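I got to the cafe at Zadetport College ten minutes early, which meant I was already on my second iced tea when the head of the student conference office sat down across from me, apologized for her hair and asked if she could eat while we talked. Of course she could! She'd been on her feet since breakfast.

I wanted to know how a small engineering school ends up hosting a student conference that pulls in 455 people. She laughed at that.

"We asked," she said. "The one before us was at Hindeo, and at the closing dinner they said who wants it next, and I put my hand up. My dean found out by email."

That was in May of last year, and she says the first thing she did was go looking for dorm beds. Papers and speakers could wait. Students don't have hotel money, and if they can't sleep somewhere cheap they stay home. The college opened up 2 of its residence halls for the weekend, and a bus company called Saengthong agreed to run a loop between the halls and the lecture building until midnight.

"Midnight was a fight," she told me between bites. "They wanted to stop at nine. I said, have you met engineering students?"

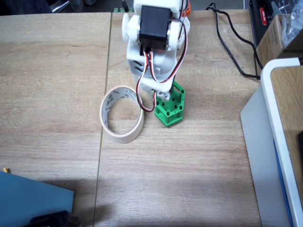

The paper sessions were the part I was most curious about, because I sat through plenty of those as a student and mostly remember being sleepy. She's cut the talks down to twelve minutes and put the questions at the end of each block, with all the speakers up front together. I asked if people complained.

"The faculty did. The students loved it, they end up asking each other things. We had a girl with a paper on drainage and a guy with one on battery cooling, and they kept going right through the coffee break - I had to take their name cards off the table so the next group could sit down."

I told her I'd have missed the coffee for that too (I wouldn't have, but she was on a roll).

Money is the less cheerful subject. The registration fee stayed low, and a local pump maker, Zivano, paid for the printing and the Friday lunch. What she hadn't planned for was the posters. The boards they'd rented were the wrong width, so half the posters hung over the sides, and new boards cost another $900 that wasn't in anybody's budget.

"I wrote the width down myself," she said. "In my own handwriting. So I couldn't even yell at anyone."

Would she do it again? She took a while with that one and finished her sandwich first. She'd like to see it go to a school that's never had it, maybe one without a big engineering department, and she'd be glad to hand over her spreadsheets. Then her phone buzzed - the bus people, wanting to know where to send the bill - and she took her tea with her.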